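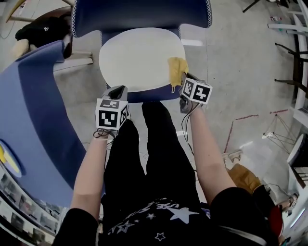 Trainee Race Mechanic (two posts)

Print this page | E-mail this to a friend

Applications are invited for two trainee posts with Bahrami Junior Racing, which will enter three single-seater cars in next year's Flilberg Cup. The team is based at Busosura, 28 miles from its test circuit at Imance.

The successful candidates will assist the senior mechanics in preparing the cars between meetings and will attend every round of the championship. Duties include fitting wheels and brakes, refuelling, keeping component mileage records and loading the transporter. Candidates will also be expected to help at driver assessment days, when up to 87 young karters are given their first laps in a single-seater.

Applicants must be 18 or over and hold, or be working towards, a recognised motor vehicle or engineering qualification. Experience in karting or club racing is desirable. A full driving licence is required – the workshop is not served by public transport.

The posts are for one year in the first instance. A tool allowance of £200 is payable on appointment, and travel and accommodation at race meetings are provided.

Please send a letter of application and the names of two referees to the Team Office, quoting reference 272. Interviews will be held at Busosura in November.

Posted: 20 September 2021

This website uses cookies. By continuing to browse you agree to our use of cookies. Accept | Find out more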